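Service Robotics for Beginners
Handout 7: Can machines do the chores yet?
June 2026

Please read this before the lab hour. It replaces the slides from last year, which were too optimistic in the first half and too gloomy in the second.

7.1 What we mean by a chore

In Handout 6 we spoke about tasks. A task has a start state and a goal state, and we can write both of them down. A chore is more difficult, and the reason is that the goal is usually a habit of the people who live or work in the place. When is a floor clean? When is a table tidy? Two people in the same home will give two answers, and both will be right for their own home.

For this course we use a narrow definition. A chore is physical work that is repeated, that changes an everyday space, and that a healthy adult does without special training. Mopping is a chore. Folding towels is a chore. Sorting screws into bins at the end of a shift is also a chore, even if the factory pays for it and calls it something else.

7.2 Where the machines stand now

Some chores are solved, or close to it, when the space is prepared. The Drumex floor unit we saw in the second lecture cleans an empty corridor well. It has a map, the walls do not move, and the light is always the same. In the Zusotska packing hall the same unit works every night, after the pallets are taken away. Please note who takes the pallets away. It is a person, and this work does not appear in the price of the machine.

Folding is in the middle. The Sotelo arm folds flat towels from a stack, one by one. Give it a shirt with one sleeve inside out and it stops, or it folds the mistake together with the shirt. In our test we gave it 12 mixed items and it finished 2 without help. The program needed 450 seconds for the whole set, including the waiting time. I ask you not to remember this as "robots cannot fold". Remember it as a measure of one system with one set of clothes.

Wiping, loading and putting away are still weak. The hand must touch things with the correct force, and the correct force changes during the motion.

7.3 Why floors are harder than they look

Students often choose mopping for the project, thinking it is the easy one. The motion of the mop is easy indeed. What surrounds the motion is the hard part, and I divide it in this way.

Contact. The mop head must stay flat while the angle of the handle changes. If you push too much, the head tips over. If you push too little, you only move the dirt.

Reach. A person leans forward without thinking. A machine on wheels has to decide if it will extend the arm or drive closer, and each choice moves its own weight.

Obstacles. Some are fixed, some are light and can be pushed, and some must never be pushed. A map does not tell you which is which.
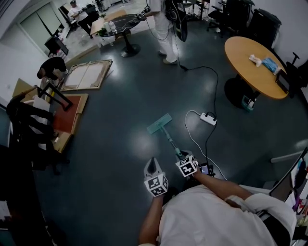
Obstacles are the point where most project plans become too short. Write down every object in the working area and say what the machine should do about it: go around, move it, or wait. A cable deserves its own line in this list. Near the mop there is a white power strip, and the black cable from it runs over the floor toward a person who is standing, so a plan that says only "avoid the furniture" would not be enough. The large canvas lying flat is another case — it is low, it covers a lot of floor, and a simple distance sensor mounted high may miss it completely. And the people change position, so your list is old as soon as you finish it.

7.4 For the lab hour

Work in pairs. Choose one chore from your home or from a workplace you know. Describe the space as it is, before anybody prepares it. Then mark which part of the work you would give to a machine today, and which part a person must still do before and after.

The Trostent simulator is installed on the lab computers. Its floors are very clean and its cables do not bend, so please write in your report how this changes your result.

Reports are one page. Drawings by hand are welcome.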